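Workshop > Benches and Tables > Tidying a Slatted Metal Table

Tidying and Wiping Down a Slatted Metal Table
by Philomena Hanrahan

If you've ever pushed a cloth along a ribbed table and watched the crumbs vanish into the grooves, you'll know why I put this job off for most of last September! Set aside an afternoon, put the kettle on and take it one rail at a time.

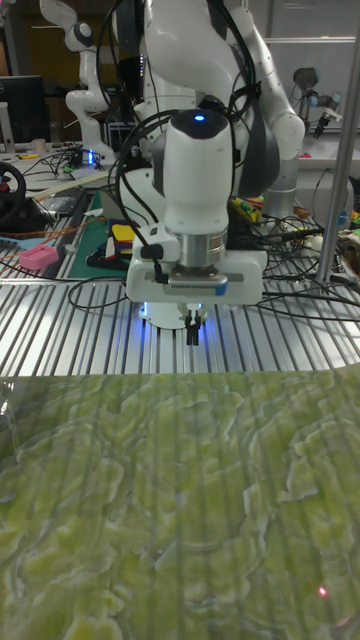
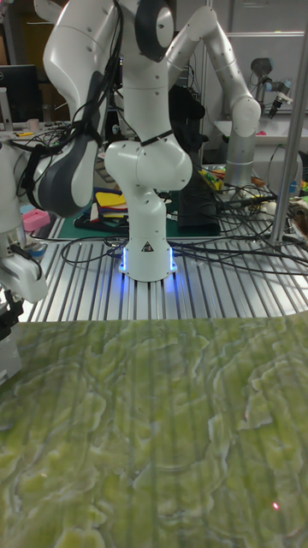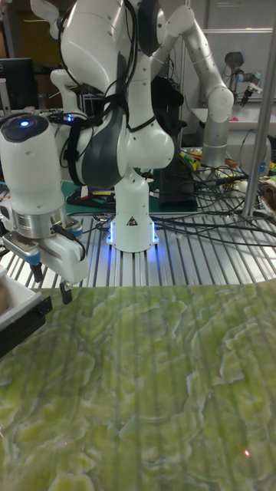 Step 1: Clear what lifts off
Switch everything off at the wall first. Gather up the small bits from the cutting mat and pop them in a tray, then carry the mat away flat — mine went wavy after a week rolled up behind a door.

Step 2: Lift the cables
Tie loose cables in gentle loops, three to a bunch at most, and rest them to one side. Leave anything plugged in at both ends where it is.

Step 3: Brush, then wipe
Run a dry paintbrush down each groove, always towards you, with a dustpan held under the end. Follow with a barely damp cloth (around 600 ml of warm water and a drop of washing-up liquid will do the whole table) and dry the rails as you go.

Print this page | E-mail this page

Related:
Looking After a Cutting Mat
Cable Ties or Cloth Straps?
Small Parts Trays, the Nirncombe Way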